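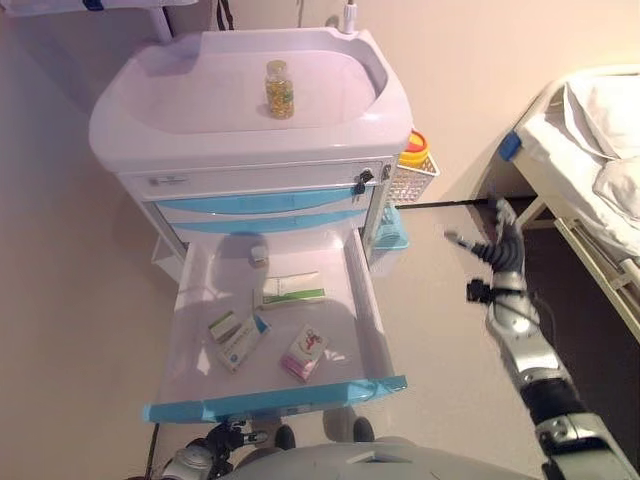 Elach Ward Helper: your questions, answered

Last updated 2020-05-30

What is Elach?
Elach is a two-armed robot that you rent by the month. It fetches and puts away small supplies at the bedside, and it works with the carts and drawers you already own. We love that last bit – no special furniture, no stickers on everything!

What can it pick up?
Small boxes, bottles, ointment tubes and jars with screw caps are what we've practiced most. In March we ran 241 pick-and-place tries at our Mustalthorpe training room and 196 went right the first time. Most of the misses were flat boxes lying at an angle in a deep drawer, so that's what we're working on now.

Will it open a locked drawer?
No. Your staff unlock and lock. Elach only pulls drawers that are on its allowed list, and you edit that list yourself from the tablet.

Does it give medicine to patients?
No, and it won't choose a medicine either. A nurse picks the item and checks it before it goes anywhere.

How does it know what's in my drawers?
You show it. Open the drawer, let it look, and name each item on the screen. Seidu Acheampong, who runs our setups, can get through a full cart in 12 minutes. Your first one will be slower, and that's fine.

What if someone moves the cart?
Small shifts are no problem. If the cart has gone to the other side of the bed, tap "Look again" and wait for the green check.

Can it work right next to a bed?
Yes, at its slow speed setting. Side rails and hanging baskets are the usual things to bump, so leave it a bit of floor to stand on.

What is the Desari plan?
Desari is the rental with on-site training included. Sulemana is the same robot with phone support only. You can switch between them at the end of any month.

Which hand comes with it?
The jointed-finger hand, one on each arm. We tried a simple two-finger clamp early on and the tubes kept slipping out – the fingers are so much better.

Where do I find the error codes?
Page 236 of the manual, or under Help on the tablet.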